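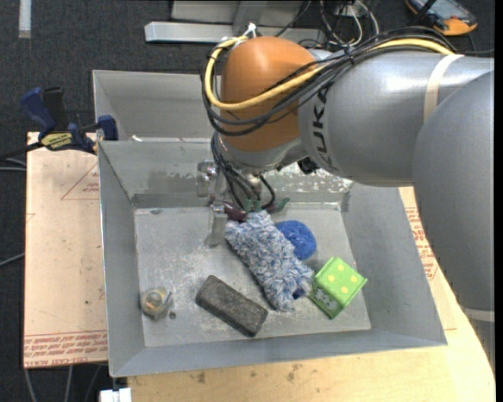
Manikandan Arumugam wrote in to ask why the arm kept stopping halfway through a pick, and whether it was safe to just hit reset and carry on. Good question, and he wasn't the only one, so I've put all the answers on one page.

So what went wrong?
A cable fault at the wrist. The gripper signal kept dropping out for a split second, and the controller did what it should and stopped the arm. We logged 19 of these stops before I pulled the cell out of use (I should've done it sooner, I know!).

Why the wrist?
It's where the cables bend the most. They loop around the joint, and every time it turns, something gets tugged. Ours had one wire nearly broken inside the jacket – it looked perfectly fine from outside.

Can I reset it and keep going?
Please don't. One stop, write it down and call me. Two stops, the cell is done for the day and the key comes out.

It stopped while holding something. Can I grab it?
No! The fingers can open or close when the signal comes back. Lock out first, then reach into the bin. Same goes for soft stuff like the duster, which feels harmless right up until your thumb is in there with it.

Did anything get damaged?
A fingertip got bent at the Sasembridge cell when the grip let go early and the arm came down on a brick. No one was hurt.

Is it fixed now?
The cable is new and I've left more slack in the loop. It did 783 picks without a stop, but I'm still checking that wrist every morning until October.

Who do I call?
Me, or Stojan Tomić if I'm out at Lendimgate.

Last updated July 23, 2025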